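Copos de papel: o que muda na recolha a partir de março

A Vetine concluiu a revisão das regras de triagem aplicáveis aos copos de bebidas quentes nos edifícios de escritórios que serve. A principal alteração diz respeito ao revestimento interior. Um copo de papel com película de polietileno não pode seguir para o contentor de papel e cartão, mesmo quando a película é fina e o exterior não tem impressão. A fibra só se separa do plástico em pasteadores com tempo de residência prolongado, e a linha de Vekia não dispõe desse equipamento.

Os lotes recebidos no último trimestre somaram 2.623 kg. Desse total, 412 kg foram rejeitados à entrada por contaminação com restos de café, tampas de poliestireno ou palhetas de madeira. O custo de encaminhamento dos rejeitados é debitado ao edifício de origem, conforme a tabela em vigor.

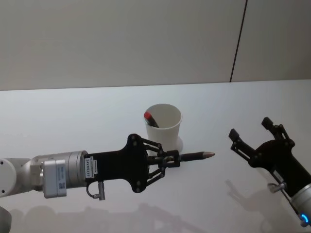

Leitura: 2 min

Os copos com revestimento aquoso passam a ser aceites em fluxo próprio, desde que cheguem empilhados, sem tampa e sem líquido. Cada manga comporta 245 unidades do formato pequeno. Mangas incompletas são admitidas; mangas com formatos misturados são devolvidas.

Josphat Bakilana, responsável pela triagem, recomenda que os serviços de compras peçam ao fornecedor a ficha técnica do revestimento antes de renovarem contratos. A indicação «compostável» na embalagem não basta: refere-se, em regra, a compostagem industrial, que a unidade de Pilska deixou de receber no ano passado.

Os edifícios com consumo superior a roughly 700 copos por semana devem solicitar um segundo ponto de recolha. O pedido é feito no formulário habitual, com indicação do piso e do horário de acesso ao cais. As dúvidas sobre facturação devem ser dirigidas a Sunita Chauhan, na extensão do serviço de clientes.

A tabela de materiais aceites será afixada junto aos contentores durante março. A versão anterior deve ser retirada.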